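Claswood Double-Wall Storage Box, Medium

Product code 987
Pack of 5, flat-packed
In stock at Dretar

Description

The Claswood medium is a plain brown double-wall carton for moving house, loft storage and sending parcels. It is made from two layers of fluted board and comes with four top flaps and four bottom flaps. There is no printing on the outside, so you can write on any side with a marker pen.

Boxes arrive flat and take a minute or so to make up. Fold the short bottom flaps in first, then the long ones, and tape along the join. Run a second strip across the middle if you are packing books, tins or tools.

Specification

Length: 500 mm
Width: 496 mm
Board: double wall, brown both sides
Closure: tape (not supplied)
Handles: none
Recyclable with household card once the tape is off

Sizes are taken on the outside when made up. Allow a little less inside for the thickness of the board.

Using the box

Put heavy things at the bottom and fill any gaps with paper or old towels. Lids should be on tight before jars and tubs go in. Do not stand the box on a damp floor. In a garage or shed, raise it on a pallet or a couple of battens.

Full boxes can be stacked if the top is flat and taped shut. Part-filled boxes will sag under weight and should go at the top of the pile.
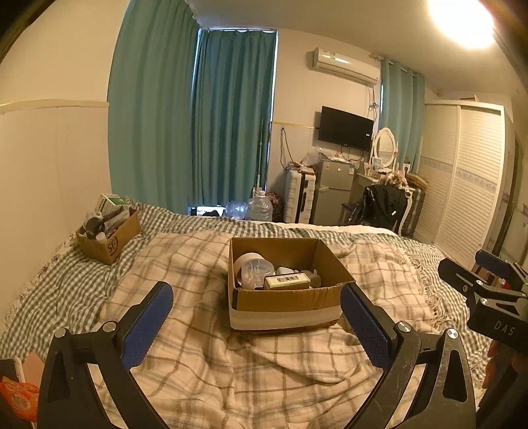
Open carton with the flaps folded out, part packed with tubs and a small product box.

Delivery and returns

Orders placed before noon go out the same working day. Unused packs can be sent back in their original wrapping. We cannot take back single boxes from an opened pack. Last orders before the Christmas break are on 2024-12-13, and deliveries start again in January.

Customer comments

"Used two packs for my mum's move. One corner got crushed on the van but nothing inside was damaged." Kirsty Pearce

"Good strong box. Would have liked hand holes." Barry Yeoman

Also in this range

Claswood Small, pack of 5
Pornine paper tape, brown
Roman archive labels, plain white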